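Kitchen inventory in Lorkari: lists, fields and backups

These tips were written against Lorkari release 3 with the standard household template. Menu names differ slightly in the older release. The export section also applies to Godoy, which reads the same file format.

Define the value lists first

Create the lists before adding any records. Open Setup, choose Value Lists, then New. A kitchen needs a list for location and a list for item type. Give every entry a short code and a label, for example CUP / Cups and mugs. The code is stored in the record; the label is only displayed. You can change a label at any time, but changing a code leaves existing records pointing to a value that no longer exists, and they drop out of filtered views without a warning.

Save the list, then activate it. A saved list that has not been activated does not appear in the field editor.

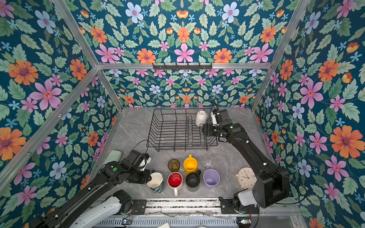
Keep location and status apart

A common mistake is to enter "drying" or "on loan" as a location. Both are status values. If they share a field with the cabinets and shelves, the home location is overwritten each time the item moves. Add a second field named Status, type List, and set its default to IN_PLACE.

For items kept in sets, use one record with a quantity field. Separate records are only worth the effort where the pieces have different purchase dates or warranty terms. Glassware and everyday mugs rarely do.

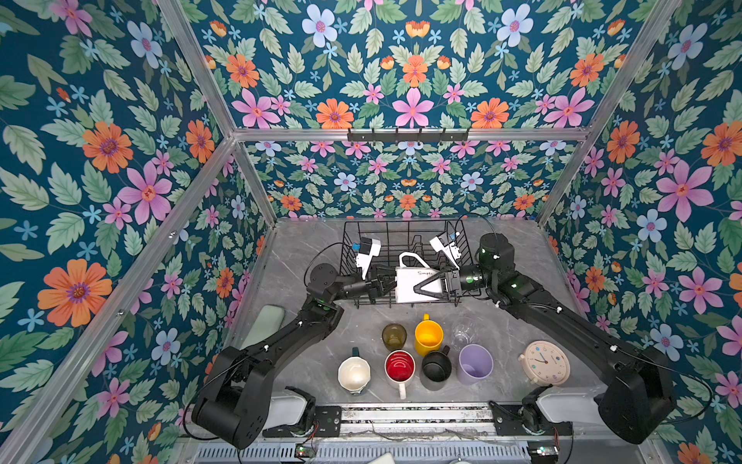
Quantity must be a whole number with a minimum of zero. The template leaves it as free text, and entries such as "a few" will then stop the totals view from loading. Change the type before importing. Lorkari does not convert existing text values, so any that are already there have to be retyped.

Import from a spreadsheet

1. Save the sheet as CSV with UTF-8 encoding. Column headings must match the field names exactly, including capitals.

2. Replace labels with codes in every list column. The import checks codes only.

3. Run the import in Test mode. Rejected rows are written to a log with the row number and the field name.

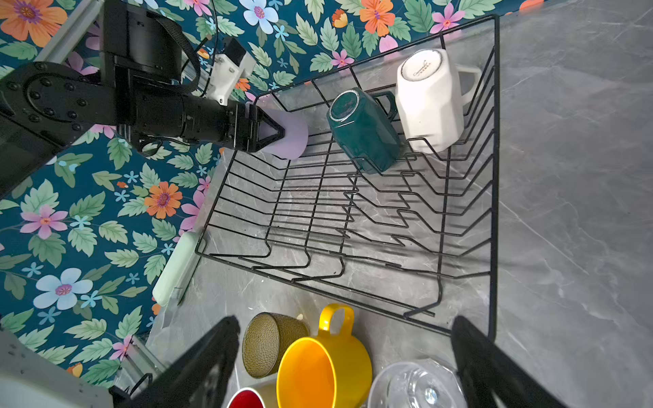

4. Correct the sheet, not the log, and repeat the test until the log is empty. Then run the import in Live mode.

Export and backup

Export after every change to a list. The export file contains records and list definitions, but leaves out saved views – these have to be copied separately under Setup, Views.

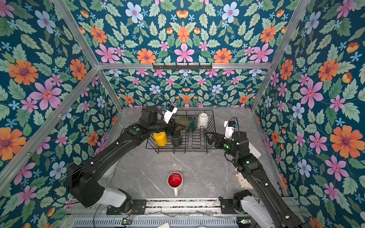
Store the file somewhere other than the device that runs the database. Keep the last two exports and delete the rest; more than two makes it hard to tell which one matches the current lists. Before a restore, deactivate all lists, load the file, then activate them again in the order shown on the Setup page.

Page updated 14 January 2020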